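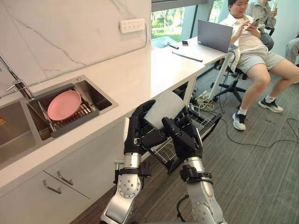

Talks > Spring series > Stakevdale kitchen data > Speaker notes

Slide 1. Two hands on one plate

Start with the plate and leave it up while people find seats. Two arms, two hands, one white plate held nearly upright over the floor next to the sink. The pink one is already in the rack.

Say what the talk covers: how we gather examples for Belay, our learning system for two-handed kitchen work. Training comes up only at the end.

Slide 2. What counts as one example

An example is one task from first movement to hands clear. For plates, that means pick up, turn, place in the rack, let go. We save joint positions, the head view and both wrist views on one clock. If any of them drops out, the example goes in the reject folder.

We keep drops and fumbles too — tagged, in their own set. Mention that Brivberg throws theirs away and we argued over this for most of January.

Slide 3. Numbers

18 tasks in the Stakevdale set. 123 kept examples of the plate task. 16 rejected, nine of them for clock drift. Pause here, someone always asks about drift. Short answer: we now restart the logger at each break.

Slide 4. The room

We don't clear the kitchen. Laptop on the desk, cables on the floor, people sitting nearby with their phones. The window stays uncovered. A system trained in a bare room did badly as soon as a chair moved, so we stopped tidying.

Slide 5. Wrist view

Ask the audience what they think the learner gets from this one. Give them a few seconds.

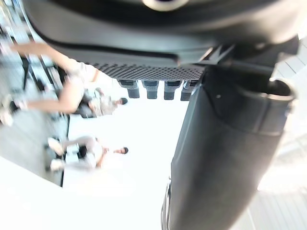
Wrist camera: finger at right, two people behind, strong light.

Point out the black finger first, then the washed-out middle. A lot of our wrist footage has this problem. Fixed exposure made the dark parts useless, auto exposure gives us white patches. We went with auto and let the head view cover the gap.

Slide 6. Labels

Labels are done in Tomwood the same afternoon, by whoever ran the arms. Waiting a week cost us — people forgot why they had let go early. Show the tag list, skip the menus.

If short on time, drop this slide and go to the training curves.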